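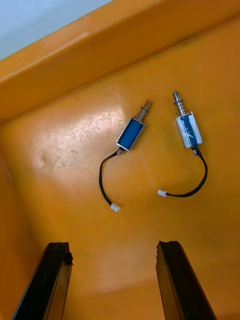 I finally switched electric companies this month, after putting it off most of the winter. We had been with Padum since we moved to Morrison, and I never looked closely at the bill until the March one came to $187. That seemed high for a two-bedroom house with gas heat.

I pulled out the old statements and found we had been moved to a variable rate when our first contract ended. There was a letter. I had filed it without reading it.

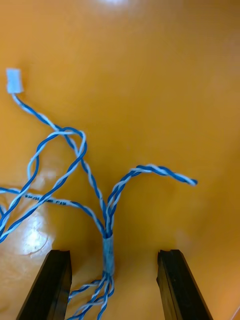

Comparing plans took an evening. Volteck had the lowest rate, but it only applies if you use 3000 kilowatt-hours over the quarter, and last year we used 2160 in the same stretch. Below that they add a monthly fee — it's in the fine print on the second page. Proltlow costs a little more per unit and has no fee, so I went with them.

The sign-up form was short. They wanted the meter number, which is on the gray box behind the lilac, and a reading. Padum has 90 days to send the final bill and return our deposit. I put a note on the calendar so I don't forget to check.

Next is the water bill, which went up in April too. I haven't opened that folder yet.

Contact | © 2021 All rights reserved | Back to top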